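Kakell Tabletop Oil, Matte, 700 ml
For light wooden tables, desks and benches

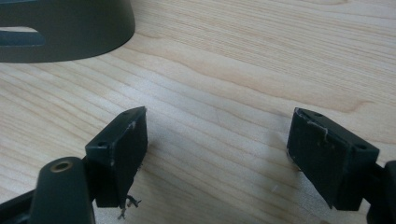
Product details
Penetrating oil for bare or previously oiled wood. Dries to a matte surface with no film. Not suited to varnished or lacquered tops — strip these to bare wood first.

Contents: 700 ml can, screw cap
Solids: 92 percent by weight
Color: clear, slight warm tone
Coverage: one full table top, two coats

Application
Sand with the grain, finishing at 120 grit. A finer grit closes the surface and reduces uptake. Remove dust with a dry brush. Spread a thin coat with a lint-free cloth, leave for 20 minutes, then wipe off all excess. Apply the second coat the next day. Light use is possible after two days, full use after a week.

Safety
Oil-soaked cloths can catch fire on their own. Lay them flat outdoors to dry or store them under water in a closed metal container.

Ordering
Item no. 600. Ships from the Closdale warehouse. The 2.5 liter can returns to stock in February. Trade accounts: contact Na-rae Ra.

See also: Guker Wood Soap, Song Sanding Block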